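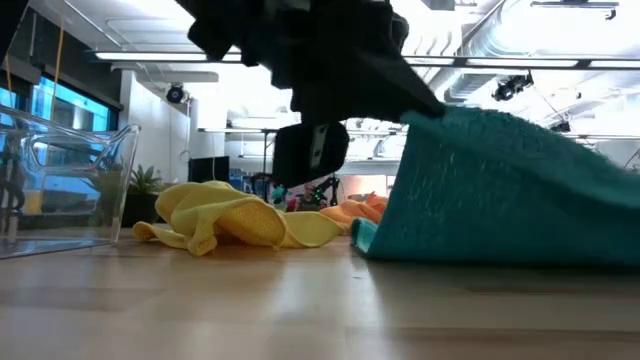 Vojtěch Štěpánek wrote in to say that his Ferkix dropped the left channel every time he pulled up the crossfader, and could we please put the cue set-up before the chapter on effects. We have moved it, and thank you, Vojtěch - it does read better in this order.

Guides > Ferkix mixer > Before the doors open > Setting up your cue mix

Print this page | E-mail this page

4. Setting up your cue mix

The cue mix is what you hear in your headphones while the crowd hears something else. It's worth getting right at home, with a cup of something and no one waiting, so that you aren't hunting for the knob in the dark with a full room in front of you. Allow some 40 minutes the first time through. After that you'll do it without thinking.

You will need the mixer, two players (or one player and a laptop running Serell), a pair of closed headphones and two tracks you know very well.

1. Turn MASTER, BOOTH and PHONES all the way down, then switch on the mixer. Turn on your amplifier or powered speakers last.

2. Plug your headphones into the socket on the front edge. The large socket and the small one share the same signal, so use whichever fits.

3. Start a track on channel 1 and bring TRIM up until the loudest parts just reach the top green light. An occasional flicker of amber is fine.

4. Press CUE on channel 1. The button lights up and stays lit until you press it again.

5. Turn the MIX knob fully to the left. Raise PHONES slowly until the track is comfortable and clear.

CAUTION: Raise PHONES with the headphones around your neck first. The output is strong enough for a loud club and can hurt your ears in a quiet bedroom.

6. Do the same with the second track on channel 2, and match its level by ear.

7. Turn MIX toward the center. You should now hear the cued track and the room together. Most people settle a little left of center, but there's no wrong answer, so play with it for a while!

8. When you're happy, hold SHIFT and press CUE on channel 1 to save the settings. The light blinks twice.

Note: If one side goes quiet when you move the crossfader, SPLIT is switched on. Menu page 11 turns it off. (This was Vojtěch's trouble, and plenty of other people's too.)

Note: Owners of the older Nirner model will find SPLIT on page 18, and the save light blinks only once.

If you share a booth with other DJs, as at the Takács all-nighters, check the MIX knob again each time you take over. The next chapter covers the effects section and begins with the echo.

Filed under: DJ Gear, Mixers, First Gigs

Page last updated July 23, 2019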